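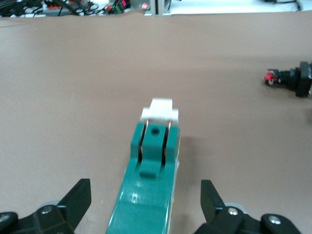

Padmavathi Chacko reckons I should quit tuning the grasp planner and just fix the latency, and ugh, she has a point. The wrist camera stream was landing 230 ms behind the joint states, so every approach to the long green part got planned on stale poses (I'd been blaming the segmentation model since July!). I patched the timestamp sync in Turkik last night and the jitter in my logs dropped to 30 ms. Next up is the gripper-close trigger, which still fires on a fixed timer – yes, I know, I know. Branch is pushed if you want to poke at it.

Filed under: Robot Software, Tinkering
14 comments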